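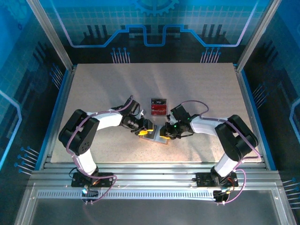 *Two robot arms above a speckled work surface.*

**Falon** is an online directory of regional trade shows, covering bead fairs, stone and mineral markets, leather goods expos and whatever else will fit in a rented hall. It was started by the Flillcombe printing firm, which had grown tired of printing show guides that were out of date by the time the ink dried. The website has since managed the same thing without ink.

## Listings

A basic listing is free and gives the name of the show, the hall and the opening hours. A paid listing adds 8 photos and the word "featured," a title shared by most of the site. As of June 1, 2019, Falon carried around 1000 shows, of which 86 were marked "date to be announced."
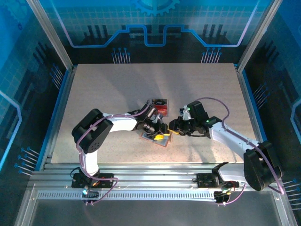
Booth pages were added one February, after exhibitors asked for a place to show their displays. Each page has room for a floor plan, a price list and a note on backdrops, a subject on which the site's guidelines are unusually firm. Printed walls like the blue ones shown, with their circuit boards and gears, would fall under "patterned," a category the guidelines permit and plainly do not enjoy.

## Reception

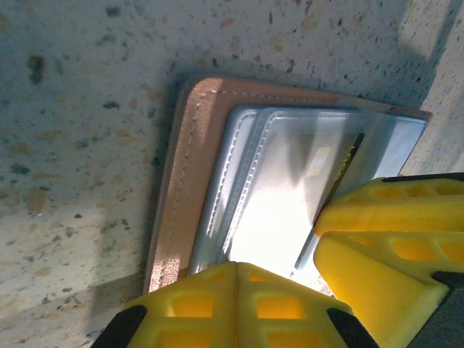 One exhibitor complained in a site review that the 500-character limit on booth descriptions was "just long enough to get to the good part." The limit remains. The rival directory Etico has no such limit - and has the descriptions to prove it.

## See also

- Kragh (show calendar)
- Etico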